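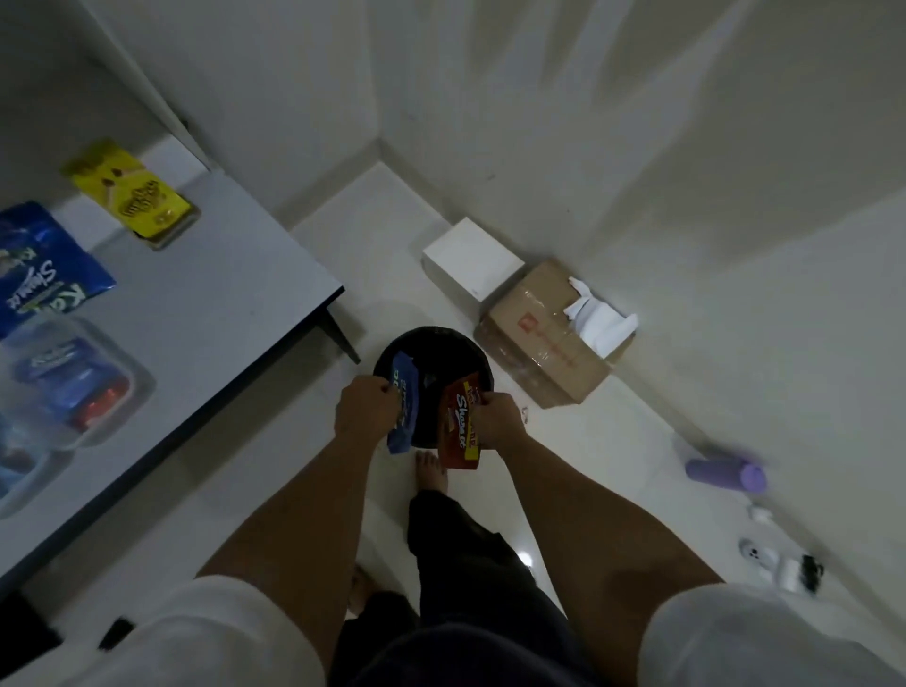

Two packets over the bin, three things still on the table.

Small Jobs at Home: Page 9

I am Akua Amoah and I keep this gallery of the small work that we do in the house. We live in a second-floor flat in Trimville, and the page began in April, when my friend Gillespie Cowie asked me what I do all day when I say that I am tidying. I started to answer him with pictures. Now there are 114 of them on the site, and most are of very ordinary corners.

This page is for the snack table. It is a light grey table with black legs, and it stands near the wall, so everybody who comes in puts something on it. In our family we eat chips in the evening and we talk a lot, and the packets stay until the next morning. I do not like to start cooking when they are still there.

A few notes to go with the picture:

The bin is the round black one. I carry it to the table and not the packets to the bin, for the crumbs are less trouble in this way. The tiles are white and they show everything.

The dark red packet with the yellow stripe says Shamee. The blue and white one in my other hand goes in with it. My cousin in Woltach prefers the red, my husband always the blue, and they have discussed this for years.

On the table there is also a yellow packet at the back, and a large blue one where you can read Kaiser and Shamee. I check every packet with my fingers before I throw it. Once I threw away a full one and I heard about it for a long time.

The clear box with the lid is for the small wrapped things. I bought it at Probert together with a bigger one, which now holds buttons.

Next page: the shoe shelf. The page before: the drawer with the Sudcombe tea towels.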